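# Clorness Hand-Held Gripper, Pair

Hand-held grippers for recording manipulation examples without a robot. An operator holds one in each hand and does the job directly. The wrist camera records what the fingers see, and the recordings go to training.

**What you get**

- Two grippers, left and right
- Eight blue ridged finger pads (four fitted, four spare)
- Two cables
- Hard case

**Details**

- Black two-finger linkage, trigger operated
- Wide-angle camera on each unit
- Weight per unit: 563 g
- Recording time per charge: 35 minutes
- Pads are rated for 4000 grasps, then swap them. Four screws per finger, no special tools.

**Where it gets used**

Most buyers collect in real homes. The Navero set was recorded this way, in bedrooms and kitchens, using whatever small items the household had. Soft surfaces are worth including - objects tip and sink in ways they don't on a desk. Keep the mix of shapes wide and move things between takes. Dinesh Poduval wrote the setup guide that ships in the case, and it covers room choice and take length.

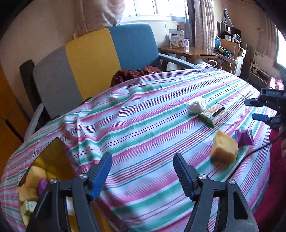 *Sorting task on a bed, seen from one gripper: yellow block, purple pyramid box, snack package, with an open container at left.*

**Ordering**

Sold as a pair only. Ships in 5 working days. Files open in Krishnan and Clodudico without conversion. For spare pads or a single replacement unit, write to Eugeniusz Tomaszewski in sales and give the serial number from the case lid.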